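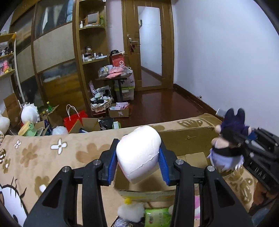
公益財団法人ウルキホ生活文化財団
地域資料整理員(有期契約職員)の募集について

当財団では、附属施設であるウォルウッド生活資料室において、寄贈資料の受入れおよび目録作成に従事する職員を下記のとおり募集いたします。

1 募集の趣旨
ウォルウッド生活資料室は、家庭で用いられてきた日用品、玩具、文房具、包装材等を収集し、地域の暮らしを伝える資料として保存・公開しております。昨年度、旧ブラストサイド地区の閉校校舎に保管されていた資料800点を一括して受け入れたことに伴い、整理業務の体制を拡充することといたしました。

2 職種および採用人数
地域資料整理員 3名

3 業務内容
(1)寄贈資料の開梱、点検および簡易な清掃
(2)資料の計測、撮影および調書の作成
(3)目録システム「フィドゥラリ」への入力および校正
(4)中性紙箱への収納、配架および収蔵庫内の環境記録
(5)寄贈者への照会文書および礼状の作成補助
(6)その他、資料室長が必要と認める業務
なお、展示室における来館者対応を月に数回担当していただく場合があります。

4 応募資格
次のすべてを満たす方とします。
・高等学校卒業以上、またはこれと同等の学力を有すること
・文書作成および表計算ソフトの基本的な操作ができること
・資料の入った箱の運搬を含む立ち作業に支障がないこと
・業務上知り得た寄贈者の個人情報を適切に取り扱うことができること
学芸員資格または司書資格を有する方、博物館・図書館・文書館等での実務経験を有する方は、選考において考慮いたします。資格および経験のない方には、採用後に所定の研修を実施いたします。

5 勤務条件
雇用期間:採用日から2年間(勤務成績により1回に限り更新することがあります)
勤務時間:週34時間(休憩時間を除く)。始業および終業の時刻は、採用時に協議のうえ決定します。
休日:月曜日、祝日、年末年始および財団が定める日
給与:財団の有期契約職員給与規程により、学歴および職歴を勘案して決定します。
諸手当:通勤手当、時間外勤務手当
社会保険:健康保険、厚生年金保険、雇用保険、労災保険
勤務地:ウォルウッド生活資料室(敷地内禁煙)
試用期間中の勤務条件は、本採用後と同一とします。

6 応募書類
(1)履歴書(写真貼付、様式任意)
(2)職務経歴書(職歴のない方は不要)
(3)小論文「身近な日用品を資料として残すことについて」(A4判2枚以内、横書き)
(4)資格証明書の写し(有資格者のみ)
提出された書類は返却いたしません。選考の終了後、当財団の責任において廃棄します。

7 応募方法および締切
封筒の表に「資料整理員応募書類在中」と朱書きのうえ、簡易書留により郵送してください。締切は2月14日(木)必着とします。持参および電子メールによる応募は受け付けておりません。

8 選考方法
第一次選考:書類審査
第二次選考:面接および実技(資料調書の作成)
第一次選考の結果は、応募者全員に文書で通知します。第二次選考の日時および会場は、通過者に別途お知らせいたします。選考に要する交通費は応募者の負担とします。選考の経過および結果に関する個別のお問い合わせには応じかねますので、あらかじめご了承ください。

9 採用予定時期
6月

10 施設見学
応募を検討されている方は、締切前に限り、収蔵庫を除く施設を見学することができます。希望される方は、下記担当まで事前にお申し込みください。

11 問い合わせ先
公益財団法人ウルキホ生活文化財団 総務課
採用担当 ギータ・シェッティ
業務内容に関するお問い合わせ:ウォルウッド生活資料室 室長 ビシタシオン・オルトゥーニョ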